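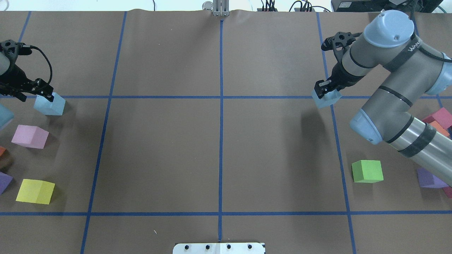
Mared Rees has written to ask why the planner should need to know which cell a cube belongs to, when the position of the cube is already known to the millimetre. Her question arrived in response to my January post on Grondo, and it deserves a fuller answer than I was able to give by letter.

Position alone is sufficient for one arm. With two arms sharing a table, the planner must also decide which of them has the right to enter a given area, and for how long. Grondo does this by granting a lease on a cell. An arm that holds no lease may not plan a path below the clearance height over that cell. The blue tape gives the perception software the same boundaries that the scheduler uses, and a person reading the log can follow it without a ruler.

Leases were formerly released when the gripper reported that it had opened. They are now released when the arm has risen above the clearance height – a small change in the code, but one which removed most of the stoppages we had recorded. In a simulated run of 1000 transfers, 12 ended with both arms waiting for each other. The earlier version gave 40.

Locating the tape from the wrist view

The head view fixes the grid as a whole. The wrist view is used for correction at close range, where the software, Parri, fits a straight line to each strip of tape and compares it with the stored map. Reflected light on the surface remains the principal difficulty. Parri therefore works on hue first and brightness second, and it discards any fitted line shorter than a set length. Where only one strip is found, the correction is applied in one direction only and the other is left unchanged.
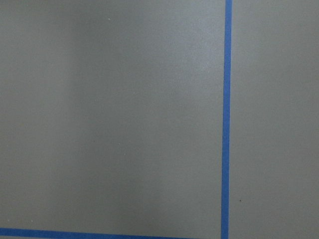
Matters outstanding

Azadeh Moradi has proposed that leases should carry a time limit. I am not yet persuaded, as an expired lease with an arm still low over the cell would be worse than a delay. The proposal will be tested in simulation before any decision is taken.

The log viewer still fails to open files of more than 4000 entries. Until this is corrected, readers using Grondo are advised to split their logs by run.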